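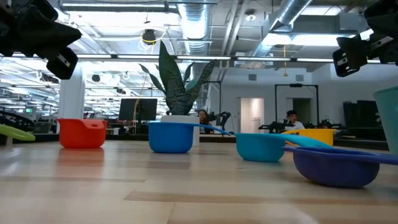

Photo: Jaruwan Sangkhawat / Tratberg

Speaker notes – "Hold my measuring cup"
Gianni Vitale, afternoon session, Holadport

Start without hello. Let them look at the cups first, then ask who has ever taught a child to bake. Wait for hands. Ask who would do it again.

Main point, say it slowly: a demonstration is a recording of what you did, including the parts you wish you hadn't. If I hesitate over the red cup, the robot learns that hesitating is part of the job. Jaruwan has reviewed a lot of my demos and can tell which ones I did before lunch.

Two ways to show the task.

By hand: you take hold of the arm and move it. Feels natural for five minutes, then your shoulder files a complaint. Also, you are now standing in the picture.

By remote control: you drive the arms from somewhere else. Cleaner, but you lose your sense of touch and find out how much you were relying on it. (Pause. Someone from Hemmin will nod.)
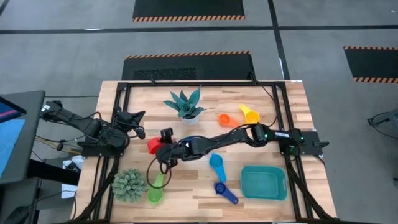

Handles are the trouble. A cup is easy to name and annoying to pick up, and every handle points somewhere different. When we began on the Brastadon task I put everything back in the same spots between tries, because I am a tidy person. We got 90 lovely demos and a policy that fell apart if you nudged a cup. Now we mess up the table on purpose – my mother would be appalled.

Numbers slide. We planned for 2000 demos, recorded 947 and kept 400. Don't apologize for the 400. Do explain the rest: dropped cups, wrong cup, right cup by accident, me sneezing.

If short on time, skip the story about the pedal.

Likely question: "Why not just program it?" Answer: we tried, ask me at the bar.

Last slide is the sign-up sheet for driving the arms. Remind them to take off bracelets, and give the clicker back to Jaruwan.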